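Home Concerts Archive Contact

2 min read

The Dillmont Chamber Series has closed its December program early. All 169 ticket holders will receive refunds, and six ensembles will be paid in full. 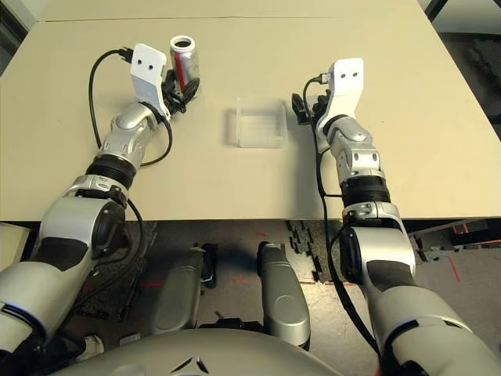 Chiyo Morikawa wrote that musicians should always be paid first, and asked whether the Plorner Quartet would return in spring. It has been invited.

A relief fund of $500 remains open.

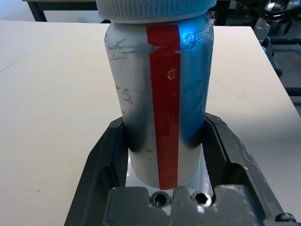 One reader asked that donors be named in the printed program. I support this.

Recent posts
Veltevia Hall reopens its balcony
Pathirana songs, reviewed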